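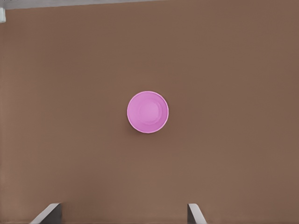

Looking After a Wood Table You Use Every Day

Most damage to a kitchen table comes from three things: water left standing, heat, and grit dragged across the finish. All of them are easy to deal with if you catch them early. The tips on this page are for tables with a varnish, lacquer or oil finish. Painted tables are covered on the Flerkwood paint page.

Daily wiping

Use a soft cotton cloth, damp and well wrung out. Wipe with the grain, then go over it again with a dry cloth. Skip the green scouring side of the sponge, even on dried oatmeal. Lay a wet cloth over the spot for five minutes and it will lift.

A few drops of dish soap in a quart of warm water is enough for grease. Spray polishes with silicone leave a film that makes later repairs harder – new finish will not stick to it.

White rings

A white ring is moisture caught in the finish. Try these in order and stop when one works:

Leave it alone overnight. Light rings often fade.
Hair dryer on low, held six inches away and kept moving, for two or three minutes.
A little petroleum jelly rubbed in, left until morning, wiped off.
Very fine steel wool (0000) with a drop of mineral oil, light pressure, with the grain.

Dark rings are a different problem. The water has gone through to the wood, and the finish usually has to come off before you can treat the stain.

Scratches

For fine scratches, a wax stick one shade darker than the table hides better than an exact match. Rub it across the scratch, scrape off the extra with an old plastic card, and buff. Kouris sells a set of small sticks for 446 cents if you buy it loose at the counter, a bit more in the box.

Deep gouges need filler. Let it dry fully before sanding, and keep the sandpaper off the finish on either side with painter's tape.
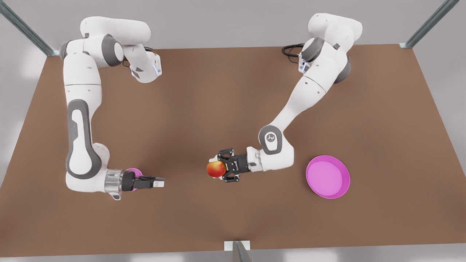

A medium-brown tabletop with a flat, matte surface.

Oil finishes

Re-oil when a drop of water no longer beads up. On our own table that comes to twice a year, usually June and again before the heating goes on. Put on a thin coat, wait 15 minutes, and wipe off everything that has not soaked in. Oil left on top turns sticky.

Spread oily rags out flat outdoors to dry before you throw them away. A wadded-up rag can catch fire by itself.

Pads and mats

Felt pads under bowls and vases save a lot of scratching. A sheet of 59 small dots from Purnholm lasted us three years. Avoid rubber feet on lacquer – some kinds soften the finish and leave a mark that does not come out.

Trivets should have feet or be thick cork. A thin cloth mat will not stop a hot pan from leaving a cloudy patch.

Wobbly legs

Tighten the bolts before you reach for a folded napkin. Cirden tables take a 4 mm hex key. If the bolts are snug and it still rocks, the floor is probably uneven, and a screw-in leveling foot will fix it.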